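Grivbridge Community Boards > Shop Floor > Automation

Thread: Two robot benches going in at Prallum, what happens to the table setters?

griv_packer
I work at Prallum, tableware side. We set sample tables for catalog and store displays: plate, mug, seasonal piece, check it against the sheet, next one. Last September they put in a two-handed robot on a test bench, and now we're told it stays. The notice from Zanele Moodley in operations says nobody loses hours. It also says setters will be "reassigned to bench support," and that part has no pay grade next to it. 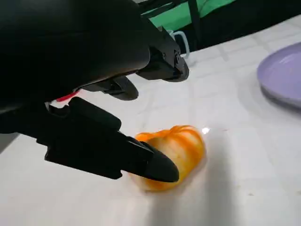
I've been setting for six years and I'm decent at it. What I want to know is whether anyone here has gone through this and what grade they ended up on.

elport_nights
We went through it at Elport. The first 500 runs, a person stood next to the machine and put everything back after each try. That was me. It pays the same as setting, but you don't move much and your back notices. Ask for a stool in writing.

P_Tzavaras
The work doesn't go away, it gets duller. You used to decide where things go. Now you put them where the sheet says so the machine can decide.

linelead77
Disagree with Tzavaras. I run a bench crew and the people on it know more about the job than they did before. They log every bad grip and say why it was bad.
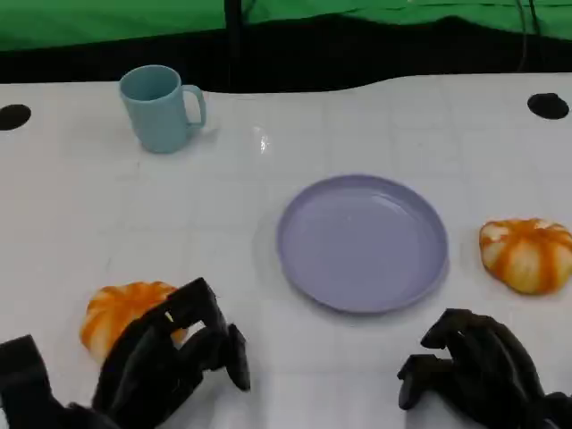

Our log had 3,478 entries when I last looked, and the engineers read them. A setter will tell you things an engineer won't think of. Take a layout with a mug, a flat lavender plate and two striped pumpkins. The mug has a handle to go for and the plate has a raised rim, but a ribbed pumpkin needs its own approach, and anyone who has packed them by hand knows it. That knowledge should be paid for, so on grades I'm with the OP.

P_Tzavaras
Read by engineers and paid for are two separate things. Did your crew get a raise?

linelead77
Two of them did. The rest are waiting on review.

P_Tzavaras
Well, there you go.

griv_packer
Thanks, that's useful. I asked Afshin Bakhtiari, our steward, and he says "bench support" isn't in the contract at all, so it has to be bargained. 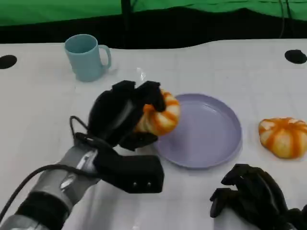
He wants the job written out task by task before anybody signs: resetting, logging, cleaning, stopping the machine. Stopping it is the one I care about. If I'm responsible for the stop button I want the training and the grade that goes with it.

elport_nights
Get the stop button part first. Ours was added later and it took months to sort out.

griv_packer
Will do. Meeting is next week, I'll post what they offer.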